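4.2 Finding the edge of the board before touching a plug

I'll be frank about how this part of the work came about. We had meant to spend all our time on the plugs themselves (grasp, wiggle, pull, move to another socket), and the approach was going to be a footnote. Then we went back through the failed runs from November and found that a good share of them had gone wrong before the fingers got anywhere near a lead. The arm was coming in with a slightly wrong idea of where the panel sat, and everything after that inherited the mistake.

So we added what we call the edge stop. The arm comes down beside the panel with its fingers closed, holds still next to the border, and takes a wrist picture there before doing anything else. Figure 5 shows a view of this sort. The closed fingertips are just beside the dark teal border, with the plugs and their cables over on the left, and the estimator has to work out the pose of the board from whatever it can get out of a picture like that.

What it can get is quite a lot, as long as you don't ask it to look at the cables! Our first version, Plirnari, matched features over the whole image and was forever being led astray by them. Leads cross over each other, they get shoved about between runs, and a cable that has moved a couple of centimetres looks to a matcher very much like a board that has moved a couple of centimetres. The second version, Grekero, throws the cables away and goes for the tabbed joints where the light grey sheet meets the teal. Those joints are lovely things to work with: square corners, strong contrast, and fixed to the board for good. I wish we'd started there.

We ran both versions from the same start poses, 70 runs each, with the board turned to a new angle every time. A run counted as good if the pose was close enough for the fingers to close on the chosen plug at the first go. Plirnari managed this in a bit over half of its runs. Grekero managed it in almost all of them, and the few it lost were mostly ones where strong light on the top face had washed out the grey side of the joint. Turning down the lamp helped, but we left those runs in the count, as a real bench won't come with a polite lamp.

The stop isn't free. It adds 2 seconds to each approach, most of it spent waiting for the arm to settle (the Lehner mount we use has a small wobble that we never did get rid of). You could probably shave that down with a stiffer mount. We also tried skipping the stop when the last pose was fresh, and that worked nicely right up until somebody leaned on the bench, so the numbers here all include it.

One more practical note for anyone wanting to copy this. Keep the fingers shut during the stop. With them open, one fingertip tends to sit in front of the border just where you want to see the joints, and we lost several tabs from view that way. The Clornine planner, which handles the motion, now treats the closed fingers as part of the stop pose and only opens them once the estimate has come back.

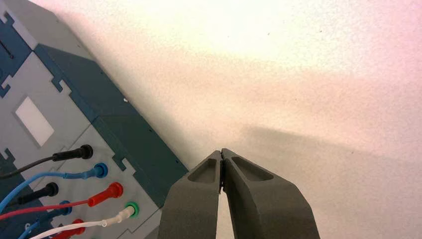
Figure 5. Wrist camera view beside the panel border, fingers closed.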